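Sun 1 March

I moved the arm off the Pant controller in January and have been comparing fingers on it since. The Andalov set cost more to ship from Sornport than I wanted to pay, so I bought one pair and kept the stock ones in a drawer. The shape is the main change – wide at the base, narrow at the tip.
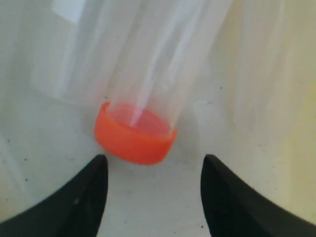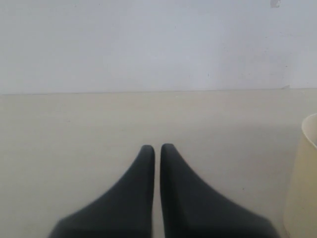 Black or dark gray fingers against a pale surface, both from the wrist camera.

Does the new pair need its own calibration?

Run the open and close limits again after any finger swap. My old closed value was 533 and the new one is 345. I left the speed alone. Next weekend I'll try the stock pair with the same settings.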